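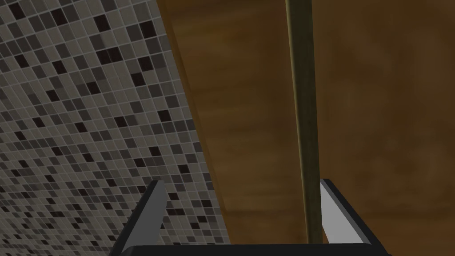

Slide 1. Open gripper, rendered.

Salsa for a Big Table
Speaker notes, Walo Public Library food night, 11/7/19

Say hi. Thank the library for the room and for letting me plug in a blender. Mention the chips are at the back and please start on them now, I talk better when people are chewing.

Who I am: I make salsa for a living, sort of. I have the stall at the Olvera market with the green awning, and before that I cooked for crowds in a school kitchen. Tonight is cooked green salsa, the one made with tomatillos, and how to get it from a little bowl for two up to a party size without it turning into soup. (I have made the soup. I have served the soup, to a room of 40, with a ladle.)

Slide 2, shopping

Tomatillos first. Peel back a bit of husk right there in the store, they won't mind. You want the fruit to fill the husk and feel firm. Small ones taste sweeter to me, the great big ones are sharp and kind of watery. Sticky skin is normal! Everybody asks about the sticky. Warm water and your thumbs, two minutes, gone.

For one good bowl: a pound and a half of tomatillos, half a white onion, two garlic cloves left in their skins, one or two serranos, a small handful of cilantro, salt. No lime yet. Pause here, somebody will want to argue about the lime. Tell them we're getting to it.

Jalapeños are fine if that's what your store has. Taste a tiny sliver before you commit, they're all over the place these days. I had a bag in February with no more heat than a bell pepper and the next bag made me sit down.

Slide 3, broil or boil

I do both at the stall and people have strong feelings. Boiled is brighter and looser and it's what I want on eggs. Broiled is darker, a little smoky, thicker, and that's the chip one, so that's the one we're making.

Sheet pan, foil, top rack, broiler on high. Tomatillos, onion in thick slices, chiles, garlic. Mine take 7 minutes on the first side and a little less on the second, but your oven is your oven, so stay in the kitchen. You're looking for black spots and a tomatillo that slumps when you poke it. The color goes from bright green to that army green, which is right. Take the garlic out early, it burns before anything else does and burned garlic will be the only thing you taste.

Keep the juice on the pan. Pour it in a cup. Don't put it in the blender yet!! (Slow down on this bit, last time I rushed it and then got asked three times.)

Slide 4, the blender

Let it cool first. Hot stuff in a closed blender pops the lid and I have the ceiling to prove it. Peel the garlic, pull the stems off the chiles, then garlic and chiles and salt go in alone and get chopped fine. After that the tomatillos and onion, short pulses, and stop while it still looks a bit too chunky. Cilantro last, two pulses.

Now look at it. If it's too thick to fall off a spoon, add back some of that pan juice, a splash at a time. Leftover juice goes in rice.

Do the demo here. Blender is loud, so don't try to talk over it. Pass the bowl around.

Slide 5, going big

OK, the math part, which I keep short. Tomatillos, onion and cilantro you can just multiply. Four times the people, four times the tomatillos. Salt, garlic and chiles, no. Start at about half of what the multiplying tells you, taste on a chip, and go up from there. Taste on the chip you're serving, too. The Clerkia ones I buy are pretty salty and if I season with a spoon I always overshoot.

Use more pans before you use fuller pans. When they're crowded they steam, and then you have boiled salsa with extra dishes. Blend in batches, dump it all in one big pot, stir, and taste the pot. The batches never match and they don't need to.

Tell the Cokedach fair story if there's time. Short version: more than 1,000 little cups over the weekend, I'd multiplied the serranos straight across, and by noon I was driving around looking for avocados to calm it down. It sold great. I wouldn't do it again.

Slide 6, lime, and fixing things

Lime: tomatillos are already sour, so taste first. If it's flat, try salt before you try lime. If it's still flat, half a lime for the bowl.

Too hot: avocado, or another few broiled tomatillos. Sugar doesn't help much with heat.
Too sour: a pinch of sugar, or a bit more of the cooked onion.
Too thin: simmer it in a wide pan and let it cool. Flour, no. Please, no.
Bitter: usually garlic that went too far. I've never fixed that one, I start over.
Set up like jelly in the fridge: that's just tomatillos, they do that. Stir in a spoon of water.

Slide 7, keeping it

Covered in the fridge, and I try to finish it in four or five days. It's better the second day, so make it the night before and save yourself the mess. Freezes okay without the cilantro. On the party table I put out small bowls and refill them from the fridge, so nothing sits out for hours.

Canning questions will come up. I don't can this recipe and I'm not going to guess at it in front of people. Tell them to use a tested canning recipe and follow it exactly.

Questions. If it's quiet, ask who puts avocado in theirs.

Recipe cards are by the door, I printed 47 so take one for a neighbor. Remember to bring home the blender lid this time.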